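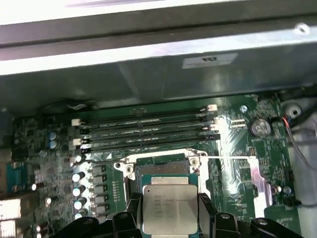 Fig. 4. Memory modules in their slots, green motherboard.

4. First batch: frozen custard and sorbet

This section covers the first use of the Aridano countertop ice cream maker with the standard Strand bowl. If you bought the tall Posum bowl separately, read section 6 before you start. The steps are the same, but the fill line is in a different place.

4.1 Before you begin

Wash the bowl, paddle, and lid by hand in warm water with a little dish soap. Dry them fully. Water left inside the bowl will freeze to the wall and can stop the paddle.

Caution: Do not put the bowl in a dishwasher. The cooling liquid is sealed between two walls, and high heat can open the seam. If you see blue liquid on the outside of the bowl, stop using it and throw away any food it has touched.

4.2 Freezing the bowl

1. Set the freezer to its coldest setting.
2. Place the bowl upright on a flat shelf, away from the door. Leave the lid off.
3. Freeze the bowl for at least nine hours.
4. Shake the bowl gently. If you hear liquid moving, return it to the freezer and check again later.

Note: A full freezer takes longer to bring the bowl down to temperature, as does one that is opened often. Overnight is usually enough in a chest freezer.

4.3 Preparing the mix

The standard bowl holds 1000 ml of finished dessert. The mix gains volume as it churns, so never fill past the lower line on the inside wall.

1. Prepare the base from your own recipe or from the booklet by Leonie Harawira packed with the machine.
2. Strain cooked custards to remove any bits of egg.
3. Cover the base and chill it in the refrigerator until it is cold all the way through.
4. Cut fruit, nuts, or chocolate into pieces smaller than a pea and keep them chilled in a separate dish.

Caution: Never pour a warm base into the frozen bowl. It will thaw the wall before the mix can set, and the bowl will have to be frozen again from the start.

4.4 Churning

1. Set the base unit on a dry, level counter and plug it in.
2. Take the bowl from the freezer and lock it onto the base unit by turning it clockwise until it clicks.
3. Insert the paddle and fit the lid. The motor will not run with the lid open.
4. Press START. Wait until the paddle is turning.
5. Pour the cold base through the opening in the lid in a steady stream.
6. Churn for 26 minutes for custard. Sorbet may be ready sooner – check it through the lid.
7. Add fruit or nuts through the opening during the last few minutes.
8. Press STOP when the dessert holds a soft peak, or when the paddle begins to slow.

The timer shuts the motor off after 30 minutes whether or not STOP has been pressed. Do not restart it on the same batch. A mix that is still liquid at this point was too warm, too sweet, or contained too much alcohol.

4.5 Removing and storing

Lift out the paddle and move the dessert to a shallow container with a silicone or wooden spatula. Metal spoons scratch the lining. Press parchment onto the surface, cover, and freeze until firm.

Note: Skotell storage tubs fit the standard bowl's full yield. Other tubs may be used if they are rated for the freezer.

Let the bowl come to room temperature before washing it. For cleaning the base unit, see section 7.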